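Roncombe Student Robotics Club
Progress report to the Reddy Community Fund, October 3, 2024
Prepared by Fahad Jatoi

What a term it's been! When we wrote to you in January we had three keen students and a lot of borrowed screwdrivers. The club now meets twice a week, and our Luvberg project (teaching a two-armed robot to pick up everyday objects) is well under way.
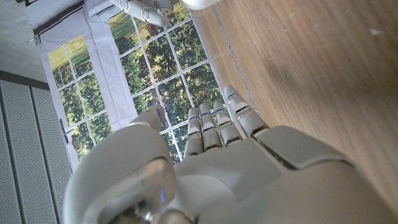

Finger control took up most of the first half of term, and the students loved it. They wrote the open-hand pose themselves, joint by joint, and argued happily over how far apart the fingers should sit. We settled on nearly straight with a slight fan, and the blue lines at the joints make it easy to talk about which segment needs a tweak.

We then moved on to grasping. Roy Clegg ran the planning sessions, and the group has logged 118 practice attempts so far.

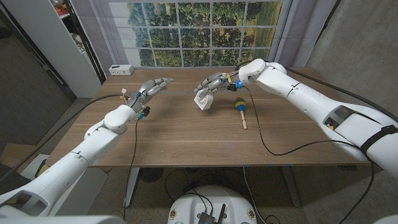
Choosing objects was left to the students, who wanted odd shapes from the start. The white piece with the round dial gives the right hand plenty to think about, and the striped maraca on the table has a handle that should suit a different grip. We're keen to try both arms together next.

Spending to date is $345, mostly cables and connectors. Our next goal is the Praltberg student showcase, and we'd love to see you there.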